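July, past eleven at night

I have been told by two separate people this month that I ought to write things down before I sleep, so that they stop walking up and down in my head with their shoes on. Fine. Tonight's subject is tidying up, on which I consider myself an authority in the way that people who have been on many diets are authorities on cake.

The back table at the Preletville toy library, then, and the turquoise bin.
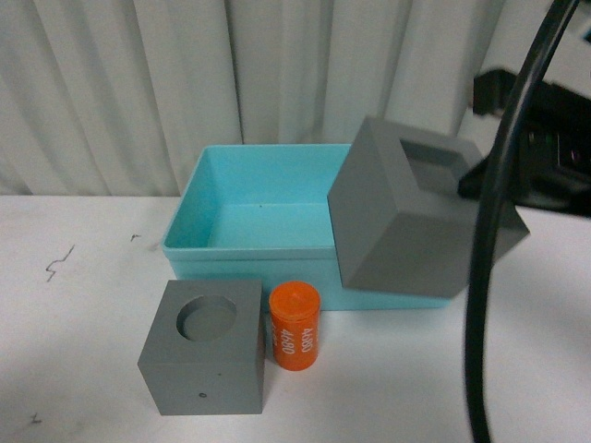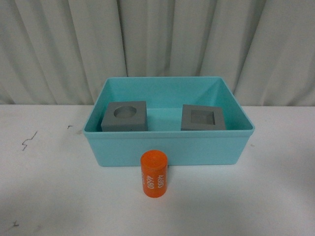 I went in meaning to spend an hour. The plan, as agreed with Ebise over soup last week, was that every set in the library would have one bin and every piece would live in it, and that a child of four would be able to put the thing away without a diagram. Ebise Abera has raised three children of four (consecutively, she points out, which she says was the only mercy) and she did not laugh when I said this, but she did put her spoon down.

The gray blocks are from the hole set. It has a proper name on the inventory sheet, "Wolde, shapes, gray," which tells you who donated it and very little else. The blocks have a recess in the top, one round, one square, and you are supposed to discover by patient experiment which peg goes where. I like them more than I expected to. They are the same gray as a filing cabinet and have about as much to say for themselves, and yet last month I watched a boy spend an entire story hour on the round one while a woman read aloud about a badger. He missed the whole badger.

The orange cylinder is my problem. I have decided that it does not belong to the set. Alois has decided that it does. Neither of us was there when the box came in, and the sheet says gray, and the cylinder is as orange as a traffic cone. Alois says that "gray" on the sheet refers to the majority. I said a sheet is not an election. He said then where do you want to put it, and I had no answer, and he went off to wind up the extension cord with the expression of a man who has won something.

So the blocks went in the bin and the cylinder stayed out in front on the table while I thought about it. I thought about it for longer than I'd like to admit. I tried to picture a label that would cover everything: "gray blocks and one orange." "Gray blocks, mostly." In the end I wrote GRAY BLOCKS + FRIEND on a strip of tape, looked at it, felt ashamed, and peeled it off. Then I wrote it again. It's in my coat pocket now and I'll see how I feel in the morning.

What I had forgotten about tidying is how much of it is stationery. I bought a roll of 200 labels and have so far ruined most of a sheet on the dominoes. I am on inventory line 51 out of 303, if you accept Alois's numbering, which counts a jigsaw as one thing and a tea set as nineteen. I asked him why. He said you can lose a saucer and still have a tea party. I have been turning this over since supper and can't find the flaw, which annoys me, because a jigsaw with a hole in it is surely the sadder object.

I'll say for the bin that it's a good bin. I wanted the clear ones with the clip lids, and was overruled on the grounds of price and thumbs. This one has no lid to fight with. A child can look straight down into it and see what's home and what isn't, and the blocks can be dropped in from any height without anybody having to be careful. I have dropped a few in myself, purely to test the noise. It's a good noise too. I may have tested it more than was needed.

Alois Kofler is the sort of person who wipes a table in one direction only. I don't know what he thinks will happen if he goes back the other way. But the white tables have come up well under him and I was glad of the company, even if he did hum. He wanted to know if we should sort by color next time instead of by set, all the blue in one place and all the red in another. I said that was how you'd sort a library if you had never wanted to find a book. He said his aunt did hers that way and it looked very nice. I'm sure it did.

Then the marble run, of which I will record only that it is a Nirix, that the instructions have gone the way of all instructions, and that 2 of the long chutes have been chewed. By whom, I don't ask. It went back on the high shelf under "pending," which is getting crowded up there. The Praria farm is pending too, on account of the horse.

Home late. Ate toast over the sink, like a person with no bins at all. Went to put the bread knife back in its drawer and found in there a birthday candle, a key I don't recognize, a bicycle clip, and a green peg that I am nearly certain belongs to the library and has done since spring. No idea how it got here. I stood holding it for a while. It doesn't fit the gray blocks, I can tell that just by looking, so Alois will say it is theirs.

I've put it in the coat pocket with the label.

To do tomorrow: return peg without comment. Ask Ebise, as a neutral party, about the cylinder, and phrase it so that she agrees with me. More tape. The dominoes, again. Find out what is pending on the high shelf before it comes down by itself. Ring the dentist.

Ten to twelve now and I'm less sleepy than when I sat down. I keep thinking about the saucer.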